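The night bus to Skellberg left Tresley at 16 minutes past three, and I was the only fool on it. Well, me and a cake - my aunt's, three layers, strapped into the next seat like a toddler.

"Long way for a cake," the driver said.

"It's a long way for anything," I said, and he laughed so hard we nearly missed the Dranen turn! I'd promised I'd be there by breakfast on Thursday. 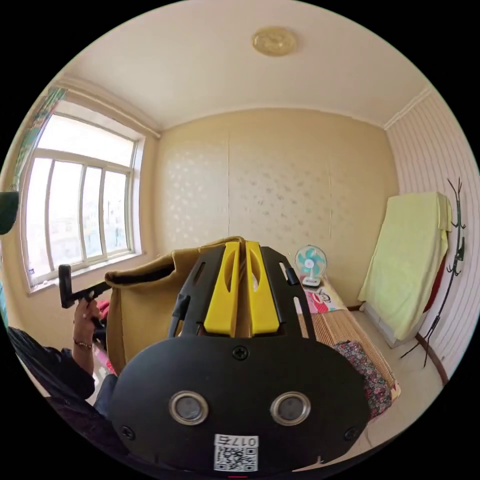 Two yellow fingers, side by side.

By the bridge I'd eaten one corner. Then I turned the box around and ate another.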